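Setting Up and Looking After a Pair of Hand-Held Grippers
Student project report, Wekis bench, Skiklow workshop

1. Scope

This report covers one piece of equipment: the pair of hand-held grippers used at the Wekis bench. It deals with how the pair is set up before a session, how it is looked after between sessions, and one repair we carried out in March. It does not cover the software that uses the recordings. That is in the Cekby group's report.

When we took the bench over, the only written instructions were a half page taped inside the storage case. Most of it concerned charging. The rest had been passed on by word of mouth, and two of us had been taught to fit the finger pads in opposite ways. Part of the project was to settle on one way of doing each job and write it down.

2. The equipment

Each gripper has a grey body, a handle with a trigger, a linkage, two soft black finger pads and a camera with a very wide lens looking down past the fingers. Squeezing the trigger closes the fingers. A spring opens them again. There is no motor, so all the wear is in the pivots, the spring and the pads.

A card with a square printed marker is fixed to each gripper. When both grippers are at work over the same table, the camera on one can often pick up the marker on the other, and the software uses this to check the distance between them. A marker that has shifted on its mount gives a wrong distance without any warning. We came to treat the marker card as the part most likely to spoil a day's work.

The pair is stored as left and right. The bodies are the same and the only difference is the marker number and a strip of tape inside the handle.

3. Setting up

The order below is the one we used from the second month onwards. Before that we did the marker check last, and twice had to repeat the finger check after knocking a gripper while pressing a card back down.

Unpack both grippers and lay them on a cloth, fingers upwards. Check that the tape colour in each handle agrees with the number on its marker card.

Clean both lenses with the blower first, then the lens cloth. Do not use the bench wipes on a lens. They leave a film that shows up as a haze round every ceiling light.

Push each marker card gently at two corners. If it moves at all, take it off, clean the mount and fit it again with new tape. Pressing it back down is not good enough.

Squeeze and release each trigger ten times slowly. The fingers should open fully every time. Listen for a click near the end of the travel, which means a loose pivot screw.

Close the fingers on the steel gauge block and check the reading on the laptop. Then close them on nothing and read again. Write both readings in the log.

Last, start a short test recording and play it back before anyone begins. Look at the first few seconds for focus and for the time stamp. A battery that was not pushed fully home will still let the camera start, but it cuts out when the gripper is tipped over.

With two people this takes the time it takes to boil a kettle and drink the tea. One person alone should allow twice that.

4. Arranging the table

The bench itself matters more than we expected. We used a dark table top, which gives a good contrast with most of the objects we handle, and left space to walk on more than one side. Boxes and buckets go on the table before the grippers are picked up. Moving a box with a gripper in one hand is how we cracked a marker mount in the first week.

Lighting was left as we found it. The long ceiling lights give reflections on shiny lids and thin plastic bags, and we noted these in the log but made no attempt to change the fittings.

Bags are the hardest objects on our list. They fold into the gap between the pads, and a worn pad lets them slip where a good one holds. For this reason a crinkly bag makes a useful quick test after a pad change, and we kept one with the bench equipment.

The grippers in use at the bench, with the second gripper and its square marker also in view:

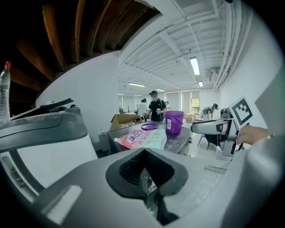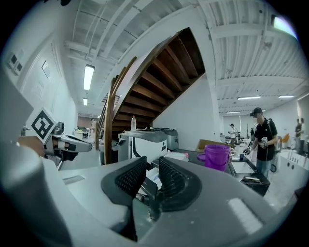
When two people share the table, one calls out before reaching across. Most knocks happen between the handle of one gripper and the marker of the other. After any knock, however light, both people stop and the marker check is done again on the spot. We lost some good recordings through this rule at first because people were bumping into each other often, but the distance errors dropped a good deal once it was kept to properly.

5. Routine care

After each session:
- Wipe the finger pads with a damp cloth and let them dry with the fingers open.
- Brush out the linkage. Paper fibres and bits of cardboard collect at the base of the pads.
- Take the batteries out. Do not leave them in the handles overnight.
- Write down anything that felt odd, even if it stopped.

After every 900 trigger squeezes:
- Check all the pivot screws with the small hex key. They should be snug. Over-tightening makes the fingers slow to open.
- Look along the inner faces of both pads under the desk lamp for smooth patches.
- Repeat the gauge block reading and compare it with the first entry for that pad set.

The software counts squeezes, so there is no need to keep a tally by hand. The count is kept by marker number. If the cards are ever swapped, the counts go with the cards and not with the bodies, and this has to be noted in the log or the service record stops making sense. We found this out in week four.

Oil is not used anywhere on the gripper. One earlier user had put a light oil on the pivots, and it had crept on to the pads and picked up dust. It took a full afternoon to clean, and one pad had to be thrown away.

6. Pad life

The parts sheet from Orozco, the workshop that made our brackets, suggested changing pads at 3,000 squeezes. Our log did not support that figure for the kind of work we do. Handling cardboard wore the pads quickly. Handling plastic tubs and bottles hardly marked them.

The first set on the right gripper was slipping on bags at 700 squeezes, after a run of work that was nearly all cardboard flaps. The left gripper, which did less of the lifting, kept its first set until the end of the project. We now go by the look of the pad and the bag test, and use the count only as a reminder to check.

New pads need a little use before the readings settle. Ours gave slightly different gauge readings for the first part of the first session, so we take a second set of readings at the break.

7. The repair

In March the right gripper began to close unevenly. One finger arrived before the other, and small objects were pushed sideways as they were picked up. The gauge reading was still within limits because it only measures the gap. It says nothing about where the middle of the gap is.

We first suspected the pads and changed them, which made no difference. We then took off the side cover and found play in one of the lower pivots. The screw was tight but the hole in the link had worn oval. We had no spare link, so we asked Orozco to make one, and in the meantime worked with the left gripper alone on one-handed tasks.

Fitting the new link:

Remove the battery and the marker card. Put the card somewhere flat.
Take off the side cover. The rear screw is longer than the others.
Unhook the spring with the wire hook, keeping a hand over it.
Take out the worn link and its washer. The washer goes back on the outer side.
Fit the new link, then the spring, and work the trigger by hand before replacing the cover.
Refit the card with new tape and carry out the whole of section 3.

The first time, we put the washer on the inner side. The fingers closed evenly but would not open fully, and the job had to be done again. There is now a drawing of the washer inside the lid of the storage case.

We also added a centring check. A thin pen line is drawn on a block, the gripper is held square over it, and the fingers are closed slowly. Both should touch together. It is a crude test and depends on a steady hand, but it would have caught the fault earlier.

8. Log and remaining problems

The log has 29 entries. Most are marker cards refitted or pads cleaned. The link is the only part that wore out other than pads.

Two problems are still open. The tape under the marker cards softens in warm weather, and we would like to try screws, though this means drilling the mount. The battery door on the left gripper has a weak catch and is held shut with a rubber band. A new door has been drawn but not yet printed. The drawing is in the bench folder with the gauge block readings, and the next group should check its hinge side against the real part before sending it off.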